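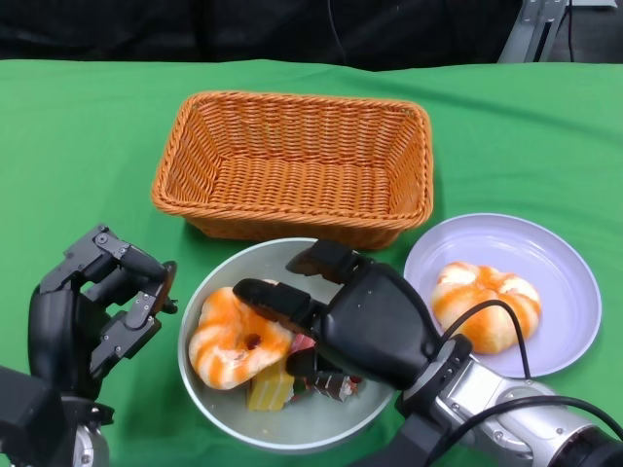

Fig. 1. Bowl of pastries in front, empty basket behind, green cloth.

Moving pastries from a bowl to a serving basket

The method suits a small mixed assortment: a ring donut, a slice of layer cake, a piece of chocolate cake. Work on a cloth-covered table with the basket at the back and the bowl directly in front of it, so that each piece travels a short distance over the rim.

Preparation

Pull the cloth flat where the basket will stand. Soft wrinkles elsewhere do no harm. A woven basket with a braided rim catches crumbs and icing, so cut a sheet of parchment to fit the floor and press it into the corners.

Transfer

1. Take the donut first. Hold it by the outer edge; pressure near the center hole will crack a striped glaze. Set it flat at one end of the basket.

2. Lift sponge slices from below, with a finger or a cake server under the base. Keep the layers level — a tilted slice slides apart.

3. Place chocolate pieces last, topping side up, with a 2 cm gap between them and anything pale.

Do not stack. If the floor of the basket is full, start a second basket.

Finishing

Tip the bowl over the sink, brush out the crumbs and wash it before reuse. Filled baskets keep at room temperature for up to 3 hours under a clean cloth. Anything with fresh cream goes into the refrigerator in a lidded box.

Text: Clodagh Madigan. Revised in September.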